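Search this site Enter keywords Search

Drarkmont Bench Robotics Safe Practice Project
Progress report to the Tudberg Fund, July 2021

1. Work since the last report

The draft code of practice for small tabletop arms now stands at 30 clauses, of which 20 have been agreed by both sites. The Ustville site has moved to the second draft for all new sessions. Drarkmont followed in May, once its bench layouts had been redrawn.

Clause 6 (rest position) caused the most discussion. The first draft asked only that the arm be "safe" before a session, and operators read this in different ways. The revised wording requires the gripper to be closed, pointing down and clear of the table surface before the start check is signed. Clause 9 covers loose items: only the object to be handled and its target container may stand within reach.

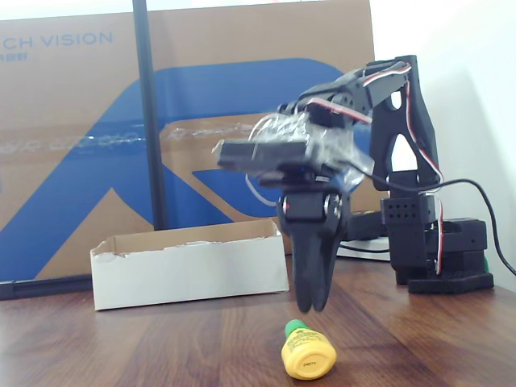
Figure 1. Arm with gripper closed above the tabletop; yellow bottle with green cap and open cardboard box.

2. Session records

We reviewed 116 session sheets against the second draft. Almost 20 had no entry for cable condition. The field was at the foot of the sheet and has been moved next to the power check. Six sheets gave no object name and have been left out of the review.

Cable routing remains open. The Farías checklist, which we used as a starting point, treats power and signal wires together – we propose to separate them, with a pull test for connectors and a visual check for wires that cross a moving joint.

3. Next period

– Agree the remaining 10 clauses, including cable routing and temporary fixings on the wrist.
– Issue the revised session sheet to both sites.
– Repeat the sheet review using the same method.

Spending is within the agreed budget. No change to the end date is requested.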